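Fix a loose hinge on an old hardback
July 2, 2025 | by the Karstead Book Bench

Quick one today. Cover flopping, pages still mostly holding together. Twenty minutes of work, then leave it overnight.
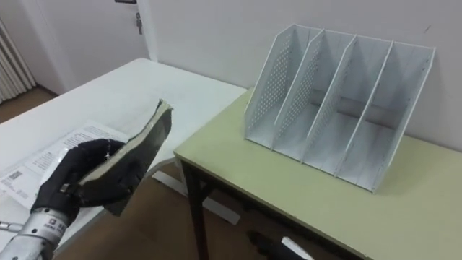 What you need

PVA glue, the kind that dries clear. A thin knitting needle. Wax paper. A bone folder, or the back of a spoon. Something heavy. No super glue, no tape, please. Tape goes yellow and takes the paper with it.

Check it first

Stand the book up and open the cover a little. Gap between the spine and the pages? Good, that's the easy kind. If the text block has come right out, or whole sections are dropping, stop. Different job, see the list at the bottom.

Scuffed covers are fine. Leave the scuffs alone till the hinge is done. Mold is not fine, bag it and keep it away from your other books.

Glue

1. Dip the needle in the glue. Wipe off the blobs.
2. Slide it down into the hinge gap from the top, roll it against the inside. Thin coat.
3. Turn the book over, same from the bottom end.
4. Close the cover. Run the folder along the groove on the outside, firm but not hard.
5. Wax paper inside the cover, tight up to the hinge. Do both ends even if you only glued one.
6. Weight on top. I use a 500 page atlas and a brick in a sock.

Leave it overnight. Dont peek.

Next day

Open slowly. Cover should swing without pulling the first page along. If the page sticks near the fold, you used too much glue, ease it off with the folder. Still loose? Do it agian, thinner coat.

Comments (3)

pagesixty: Worked on my grandmother's cookbook. Used a bamboo skewer, fine.

Dellmoor: How long before I can actually read it? Mine felt tacky after 6 hours.

Karstead Book Bench: Wait the full night. Longer if it's humid.

Related
Dropped sections: when to resew
Cleaning cloth covers
Flastcombe paper sale, December dates
Making a book press for under $33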